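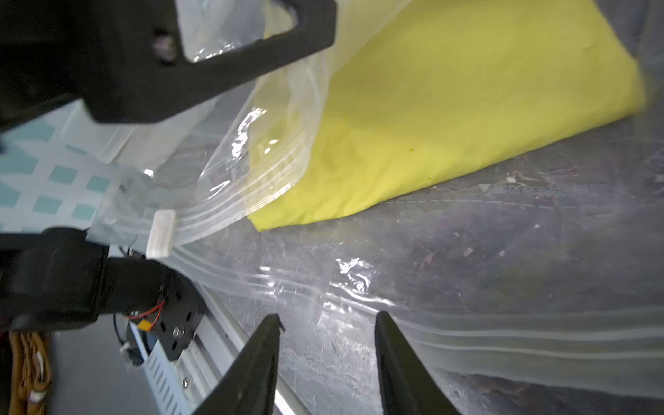

*A folded yellow cloth in a clear zipper storage bag. Bags of this type are on the Udesthorpe soft plastics list.*

**Udesthorpe soft plastics trial called a success before the figures are in**

11/02/2024

A trial collection of soft plastics in Udesthorpe has been declared a success by the firm that runs it, and the council looks ready to pay for more of the same. How much of the plastic has been made into anything new is a question neither of them could answer this week.

The trial began in August and ran for five months. It covered 146 households on the streets between the old brickworks and the railway, who were each given a roll of purple sacks and a leaflet. Into the sacks went crisp packets, bread wrappers, film lids, carrier bags and clear storage bags, all of which are normally kept out of the town's recycling. Plakska, the company hired to collect them, sent a van every other Tuesday. Seven drop-off bins were also put out for people who lived outside the trial streets and wanted to join in.

A summary sent to councillors says 40 per cent of the households "engaged regularly with the service". It recommends rolling the collection out across the town from the summer.

Forty per cent may be good or bad, depending on what "regularly" means, and the summary doesn't say. Asked for a definition, Plakska said a household was counted if it had put out a sack "on more than one occasion during the trial period". So a home that filled one sack at the start, another in the autumn and then gave up is in the same column as one that never missed a collection. On the same measure, most of the homes in the trial put out a sack once or never.

The summary gives no weight for the plastic collected. It doesn't say how much was thrown out as too dirty, and it doesn't say how much was left in the purple sacks when they reached the sorting line. There is a chart showing "resident satisfaction", with no note of how many residents were asked.

**Where it goes**

The sacks leave Udesthorpe in Plakska's van and are taken to a yard at Tapia, where they are squashed into bales. From there they go to Gresska, a separate firm, which the leaflet describes as "our recycling partner". Residents were told that their plastic would be "given a new life as useful products such as benches, fencing and bin liners".

Gresska's own site says it handles mixed film for "recycling and recovery". Recovery is a wide word in the waste trade. It can include burning plastic to make electricity, which is legal and common, and which most people reading a leaflet about benches would not guess.

Plakska was asked what share of the Udesthorpe bales had been recycled and what share had been burned. In a written reply, the company said that "material is directed to the best available outcome depending on quality and market conditions" and that it "does not hold site-level data for individual contracts". Gresska did not reply to two emails. A person who answered its phone said questions about a customer's plastic should go to the customer.

Soft plastics are a real headache. They are thin, light and often made of several layers stuck together, and a bit of leftover food can spoil a good deal of clean film around it. Sorting machines don't like them. A clear bag made of one kind of plastic is much easier to deal with than a crisp packet with a shiny lining, but in the purple sacks the two travel together. It is possible that a fair amount of what was gathered did end up as fencing. It is also possible that very little did. After five months of collections it ought to be possible to say which.

**"We washed everything"**

Danylo Hutsuliak, who lives on one of the trial streets, was among the keenest to take part. He put out a sack at every collection except one, when he was away, and he kept a second bag under the sink so that nothing was missed.

"We washed everything," he said. "Cheese packets, the lot. I was hanging them on the clothes airer. My daughter thought I'd gone mad. I don't mind doing it, but I'd like to know if it was worth the hot water."

He wrote to the council in the autumn to ask where the plastic was going and was sent a second copy of the leaflet. He wrote again and was told that his comments would "form part of the evaluation". They are not mentioned in the summary.

Mr Hutsuliak also raised the matter of the storage bags. The leaflet asks people to put in clear zipper bags "at the end of their life". He pointed out that most of the ones in his kitchen drawer have been washed and used again for years, for sandwiches, screws, dusters and spare buttons, and that the drop-off bin nearest to him had a good many in it that looked fit for another go.

"They've got people chucking out decent bags and feeling good about it," he said. "The leaflet never says use it again first. You'd think that would be the top line."

The leaflet does have a line on reuse. It is on the back, under the list of collection dates, and it reads: "Why not reuse where possible?"

**The drop-off bins**

The seven bins had mixed fortunes. The one by the library was emptied on time and mostly held what it should. Shopkeepers on the market square complained that theirs was full within days of each visit and that loose film was blowing about by the weekend. The bin at the leisure centre was taken away in the autumn after being used for nappies. The summary calls the bins "a popular addition" and says that "minor learning points" have been noted.

Traders say they were never asked whether they wanted a bin there, and were given no number to ring when it was full. One café owner took to tying up the overflow in black sacks and putting it out with her own rubbish, which she pays to have removed. She reckons that counts as her contribution.

Plakska said it had "responded promptly to all reported issues" and that any wider scheme would use a larger bin with a narrower opening. It has not said who would pay for them.

**What it costs**

The trial itself was free to the council, and this has been repeated often by those who want it to go ahead. Plakska met the cost of the van, the sacks and the bins. A full service would be paid for out of the town's waste budget, and the price is in a part of the report marked confidential.

Councillors will therefore be able to read the figure before they vote, and the people paying it will not. The council said this was normal while terms were still being discussed with a supplier. That is true as far as it goes. It is less normal for the supplier in those talks to have written the report on whether its own service worked. The council confirmed that the summary was "prepared by Plakska with officer input", and that no outside check had been carried out or was planned.

Asked whether other firms would be invited to bid, the council said that it was "exploring all options, including continuation with the current provider".

A spokesman defended the plan. "Residents have told us again and again that they want to recycle more," he said. "This trial shows there is real appetite for it and we would be wrong to stand still. No system is perfect on day one."

He is right about the appetite. Anyone who has stood over a bin with a bread wrapper in hand will know the feeling, and plenty of people in the trial streets put in a lot of effort for no reward. The trouble is that wanting a thing recycled and having it recycled are different matters, and the summary measures only the first. A short note on tonnages from the yard at Tapia would have told councillors more than the chart about satisfaction.

**What the council could ask for**

Getting better answers need not be costly. Bales are weighed when they arrive and again when they leave, and those weights are written down, as the firms are paid by them. Gresska could be asked to state in writing what became of the bales it took in from Plakska between August and the end of the trial. If the Udesthorpe plastic was mixed with plastic from other towns, a figure for the whole lot would still be better than none.

The council could also ask for a plain count of sacks per household, without names, so that "regularly" could be given a meaning that the rest of us would recognise. Mr Hutsuliak says he would settle for a single sheet of paper.

The spokesman said he would "take that away".

For now, the collections have stopped. Households in the trial streets have been told to put soft plastics back in the general waste until a decision is made, and the remaining bins are to be emptied and locked. Unused purple sacks can be kept. Residents who want to comment on the plan can write to the council offices or fill in the form at the library desk. The form has a box for praise and a box for suggestions.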